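Night Route Inspection Checklist — Cleltura path, Trenasura unit
Completed by Jarrah Maihi, March 30, 2025

Reason for check: fault 3259, unplanned stop on the approach to the underpass. Thank you all for your patience with this one!

1. Path ahead clear: NO
Please look at the dark lump close in at the bottom. I can't say whether it's leaves or a rock, and I'd rather we treated it as a rock until one of us has been back with a broom.
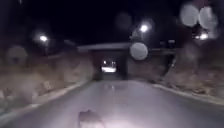 Item 1. Approach to the underpass, dark object close ahead.

2. Front surface clean: NO
Pale round blotches again, same complaint I made in February. Wipe before every run, please, and again at the 300 m turn — I know it's a nuisance in gloves.

3. Walker keeping clear of path: REVIEW
The rule is still to stay well to the side. I've been as guilty as anyone, chatting away and drifting in.

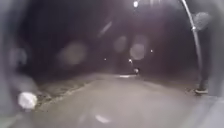
Item 3. Lamppost stretch, leg and shoe at right.

4. Stop button tested: YES, 12 presses, all good

5. Log sent to Sukska: YES

6. Cleared for night running: NO, hold until items 1 and 2 are signed off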